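Home Stories Archive Submit About

Open Day

The doors at Hamine opened at ten, and by half past there were 47 people in the corridor and one lift. Vasilică Sârbu took the stairs. He had worked the dishwashers at the Babić canteen for 12 years and had come because his daughter put his name down.

A young woman called Fokach gave them paper badges and led them into a room with a screen along one wall. She said the first half hour was all simulation. The arm would do its work on a kitchen counter in the computer, and the real one was upstairs, after lunch.

"So it isn't lifting anything," said Vasilică.

"It's lifting it in there," she said.

He thought about that. A man behind him asked what it cost and she said she would come back to prices. She pressed a key and the arm came down over the counter, stopped, and closed its fingers on the soap bottle. It went slowly. At the canteen he would have told a new lad to get a move on.

"Why by the neck?" he asked.

"It chose the neck."

He wrote this on the back of his badge, under the October opening times. Then she ran it again from the start, and he moved his chair closer to the screen. 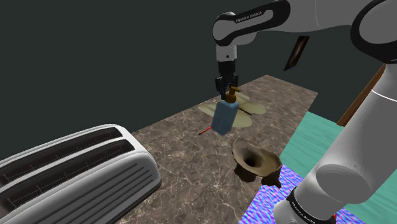

Uren said from the back row that he would sooner have a slow one that could be left alone at night than a quick one he had to stand beside, and asked if there would be tea before they went upstairs.

Recent stories
The Ferry Office
Two Keys for Number 30
My Aunt's Allotment
Cold Store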